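Fold It on the Bed

28 September 2026

84 shares | 11 comments

I fold laundry on the bed. I have done it that way for most of my adult life, and for most of that time people have told me it is wrong. The bed is too soft, they say. You end up bending over, and sooner or later the clean clothes get mixed up with the blankets. I want to make the case for the bed anyway.

Dark clothes on a pale green bed:

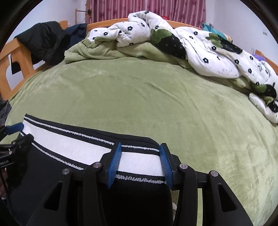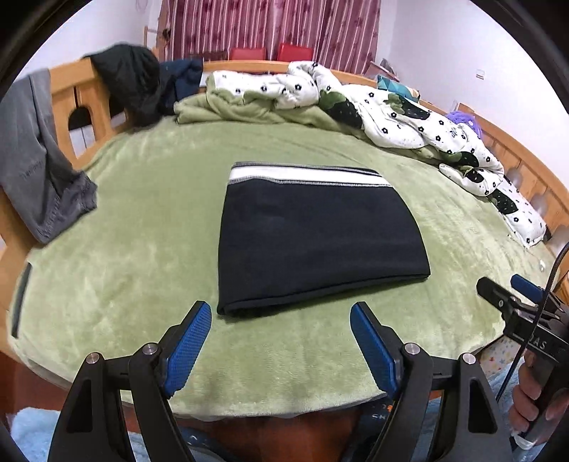
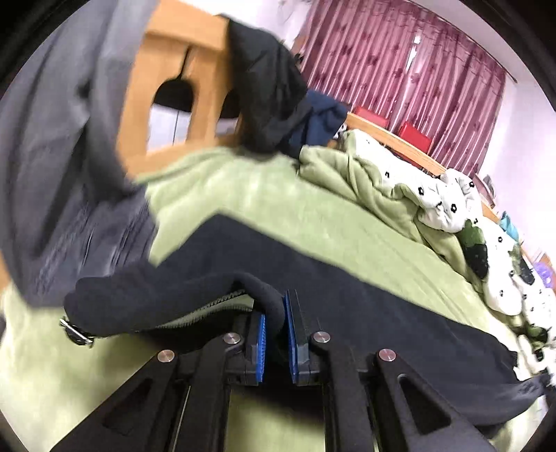
The usual advice is to get a folding table. I had one for two years, a Stira, bought for 200 dollars when we lived in Flirkcombe and had a proper laundry room. It was a good table. The top was hard and flat, and it stood at the right height for my back. By the end of the first month it held a box of light bulbs, the iron, a bag of clothes to give away and a stack of mail. To fold anything I had to clear it first, and there was no place to put what I cleared. So I carried the basket upstairs and used the bed.

A bed has one big advantage over a table, and that is size. You can lay a jacket out with both arms open and still have space for the pile you have finished. On a table the sleeves hang off the side and drag the rest of it down. You fold one half and the other half slides.

The second advantage is that the bed has to be empty by night. Clothes on a table can stay there until November. Clothes on a bed have to go in the drawer before anyone can lie down. I know some people move the pile to a chair and then back again in the morning, and I have done it too, but it is annoying enough that I don't do it often.

Now the complaint about softness. It is true that you can't get a sharp edge on a plush blanket. I don't think sharp edges matter for most of what we wear. Shirts for work get hung up. Everything else goes in a drawer, gets pressed by whatever is on top of it, and comes out looking the same whether it was folded on marble or on fleece. A rough pile also holds cotton knits in place while you bring the sides in, and a slick countertop doesn't.

Lint is a better complaint. Dark knits pick up fuzz from a fluffy blanket, and anyone with a navy sweater knows it. My answer is to lay down a flat sheet first, or to fold the dark things inside out. It takes a few seconds. A light cover does help you see dark clothes, too. Black socks on a black comforter are hopeless, and I would never buy dark bedding for that reason alone.

I would add one rule, and it is about zippers. Close them before you fold. An open zipper gives you two loose front panels that go their own way, and the teeth catch on whatever is next in the drawer. The same goes for buckles and hooks – fasten them or tuck them in. I have pulled threads in two good sweaters by skipping this, both times on a jacket I had put away in a hurry.

As for the elastic in waistbands, fold it in once and leave it alone. I used to stretch the band flat and crease it so the pile would look even. I stopped, and the pile looks nearly the same.

There are products for all this. Zaugg sells a folding board with hinged flaps, and my sister-in-law swears by it. She gets every T-shirt to the same size and her shelves look like a store. I tried it for a weekend. It was fine for T-shirts and no use at all for anything with a hood.

My back does get sore if I stand and bend, so I sit. I put the basket on the floor next to me and work on whatever is in front of my knees. A full load takes me as long as one side of a record. I don't see what a table would add to that.

Get our home letter every other week. Enter your email to subscribe. You can unsubscribe at any time.

This site uses cookies. Accept | Manage settings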